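Trarham Automation Cell – Equipment Progress Report
May 18, 2023

Spending on the cell is on plan. The arms from Clotell are mounted on the aluminum bench and running, and the first invoice has been paid. We have used 41 percent of the equipment line so far.
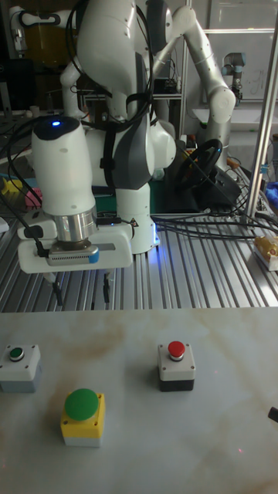 The next decision is grippers. The two-finger model we bought first does well on small panel controls, and we want to order 2 more before the July price change. Rindent has quoted 14 working days for delivery, with mounting flanges included.

Button pressing remains our main test task. It needs little floor space and the parts are cheap to replace, so we can run it while the larger orders are pending.

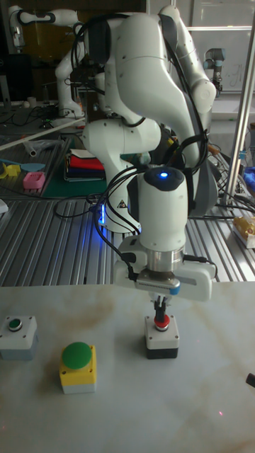 Cable routing is the item we underestimated. We had no separate line for straps and longer leads – these came out of general supplies. We ask to move $3000 from travel to cover them and a set of spare connectors. 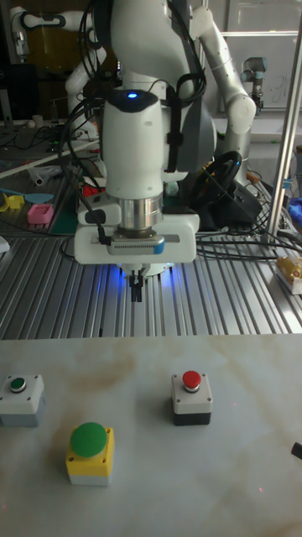
Photo: Trarham project team

Thaler has offered a service contract for the arms. Their price is over what we set aside, and we have asked for a version without on-site visits. Until that arrives we are holding the maintenance line open.
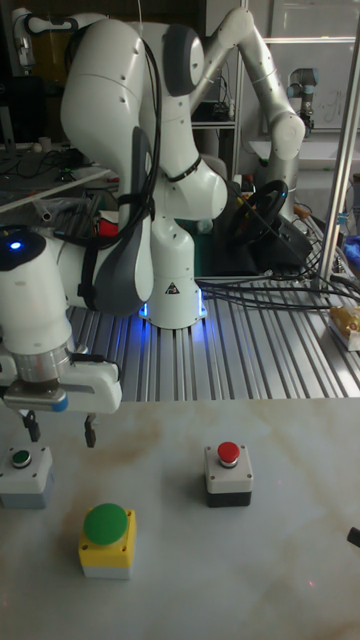 Gripper above the gray box with the green button; red-button and yellow boxes to the right.

The gripper order needs your approval before the end of the quarter. A revised budget sheet will follow with the July report.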